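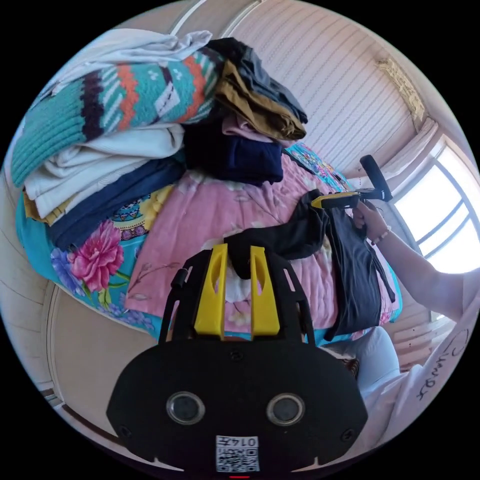
Phishing-Mail kurz vor Weihnachten, und ich bin drauf reingefallen

2021-12-23

Nur schnell, muss gleich noch packen. Gestern kam eine Mail, angeblich von Covitz, wo ich seit November meine Passwörter und den ganzen Kram liegen habe. "Ihr Konto wird in Kürze gesperrt." Logo stimmt, Anrede stimmt, Deutsch fast fehlerfrei. Ich nebenbei am Telefon mit Veerle, klick, Passwort rein. Danach leere Seite. Da wurde mir dann doch anders.

Was ich gemacht hab:

Vom alten Laptop aus Passwort geändert. Alle Sitzungen abgemeldet, zwei davon kannte ich nicht. Zweiten Faktor eingeschaltet (ja, war aus, ich weiss). Dann Mailkonto, dann Bank. Insgesamt lagen da 219 Zugänge drin, die Hälfte davon Foren, die es garnicht mehr gibt. Hab fast zwei Stunden gebraucht und bin noch lange nicht durch.

Guido meint, ich soll den Rechner komplett neu aufsetzen. Mach ich vielleicht nach den Feiertagen, der Scanner hat nichts gefunden. Mulugeta hat die gleiche Mail gekriegt, nur mit Sivico als Absender, und hat sie gleich gelöscht. Streber.

Also schaut bitte auf die Absenderadresse, die ganze, auch hinten. Bei mir stand da irgendwas mit Bindestrich und .info. Wer von mir komische Mails bekommt, bitte nichts anklicken und kurz anrufen.

So, Koffer.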